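Contributory negligence (common law)

Contributory negligence is a doctrine of tort law under which a plaintiff's own failure to take reasonable care for their safety affects the damages recoverable from a negligent defendant. It is distinct from voluntary assumption of risk, which requires full knowledge and free acceptance of the particular danger.

Origins
At common law the doctrine operated as a complete defence. A plaintiff found to have contributed to the loss in any degree recovered nothing, whatever the relative fault of the parties. Courts softened the rule through the "last opportunity" principle, which placed liability on the party who had the final chance to avoid the accident. The principle proved difficult to apply where both parties were negligent up to the moment of impact.

Apportionment
Legislation in the Australian states and the Canadian provinces replaced the complete defence with apportionment. The court assesses total damages and then reduces them according to the plaintiff's share of responsibility. Two matters are commonly weighed: the degree of departure from the standard of reasonable care, and the causal significance of each party's conduct. Hosseinzadeh (at 427) treats the two as separate inquiries and criticises judgments that merge them in a single percentage.

Standard of care
The standard is objective. Allowance is made for children, who are measured against a child of like age and experience. In an emergency created by the defendant, a plaintiff's error of judgement is assessed in light of the time available for decision.

Workplace claims
Inattention arising from repetitive work, noise or fatigue is not necessarily negligent. An employer's duty to provide a safe system of work extends to guarding against foreseeable inadvertence by employees. Disobedience of a clear safety instruction may support a reduction.
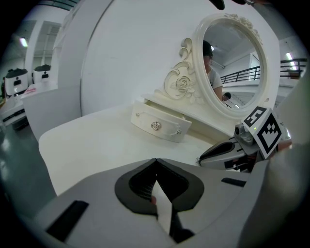

Burden of proof
The defendant must plead and prove contributory negligence on the balance of probabilities, including its causal connection with the harm.

See also
Apportionment of liability
Joint and several liability
Voluntary assumption of risk

References
Hosseinzadeh, Banafsheh. Fault and Apportionment. Folen Press, 511 pp.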